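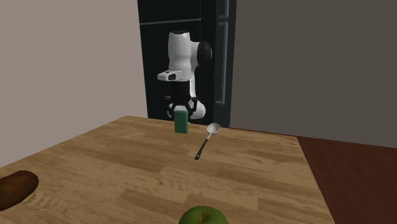

Figure 3. Rendered view of a white robotic arm with a black gripper, reaching down to a light wooden tabletop in front of a black refrigerator.

4. Does the producer have a sound?

4.1 The claim

People who write about records often say that a producer has a sound. The claim turns up in press releases, in liner notes and in a good deal of academic work, and it is usually made after the writer has read the credits. A listener who knows that a song was made at Lovwood will hear the Lovwood piano. Whether a listener who does not know will hear it too is a separate question, and one that has been asked less often than the size of the literature would suggest.

The strongest version of the claim comes from Holzer, who argues that a producer working with a solo singer leaves marks on the recording that a regular listener can pick out "as easily as a voice." Her evidence is a set of long interviews with people who buy a lot of records. We do not doubt that they meant what they told her. We do doubt that it says much about hearing. Most of them named the producer first and described the sound second, and several described features (a dry snare, a doubled vocal) that are found on most independent singer-songwriter releases of the period.

Swati and Ngô offer a more careful version. They played short clips to listeners in Durnodbridge and asked which clips belonged together. Their listeners did better than chance, and the paper has been cited ever since as proof that the effect is real. But the clips they grouped under one producer also tended to share a singer, a studio and often a drummer. A listener who simply matched voices would have scored well. The authors say as much in a footnote, which later citations tend to leave out.

4.2 What we did

We tried to pull these things apart. Six songs were each recorded by 7 producers, using the same singer, the same guitar part and the same click track. The producers were free to add anything else: bass, strings, backing vocals, percussion, extra guitars, or nothing. They were asked not to change the key or the tempo, and all but one kept to this. The recording that drifted in tempo was left in the main analysis, and taking it out did not change any result reported below.

Clips were cut from the finished mixes and matched for loudness. Listeners came through Zarnance, the streaming service, where they saw a short notice in August inviting them to take part. In total 443 people finished the task. They were told nothing about the producers in the first round. In the second round, each listener was given a name and a two-line biography for each producer and then repeated the task on fresh clips.

There are problems with this design and we would sooner list them here than have them found later. People who answer a notice on a streaming service are probably more interested in music than people who do not. The singer, Phúc Hoàng, had worked with two of the producers before, and may have sung differently for them without meaning to. Six songs is also a small number. A reader who thinks that a producer's sound only shows over a full album will not be moved by anything in this section, and we have no good reply.

4.3 What listeners heard

In the first round, listeners grouped clips by song far more often than by producer. This was true even when we asked them plainly to ignore the song. Where they did group by producer, nearly all of the success came from a single person, who had put a bowed bass on every recording. Once his clips were set aside, the remaining scores could not be told apart from guessing.

We are wary of calling this a null result and leaving it there. A bowed bass on every track is, after all, a kind of sound, and someone who holds the strong view could say that our one success is just what they meant. But it is a thin reading of the claim. Anyone can hear that an instrument is present. What Holzer and others describe is something more general – a way of placing the voice, or a feeling of space – that is meant to survive a change of instruments. We found no sign of that.

The second round is harder to explain away. Once they had names and biographies, listeners became much more confident and slightly less accurate. They also began to use the words we had given them. One biography mentioned that the producer had grown up playing in church, and listeners described his mixes as "warm" and "like a choir," including the two that had no backing vocals at all. When Thịnh Thân later swapped the biographies for a small group of listeners, the same words moved with the text and attached themselves to another producer's clips. That group was too small to carry much weight, and we report it only because it points the same way as everything else.

4.4 What this does and does not show

It would be easy to overstate this. Producers plainly affect records. They choose songs, hire players, talk singers into another take and decide when to stop. Some of our 7 recordings of a given song were much better liked than others, and the gap held across both rounds. A manager at Kang, the label that lent us studio time, told us that this was the only finding she cared about, and it is a fair point of view. Liking a recording and knowing who made it are different things, and our results bear only on the second.

Nor do we think the interviews in earlier work are worthless. They tell us how people talk about records, and that talk may well shape what gets bought and played. What they cannot do is stand in for a listening test. The same caution applies to studies that run software over large catalogs. One recent paper sorted 1000 tracks by producer with impressive accuracy, but the training set and the test set drew on the same albums, so the program may have learned the mastering. Until that is ruled out, we would treat the figure as a measure of how alike two tracks from one album are. The next section looks at whether mastering alone could account for it.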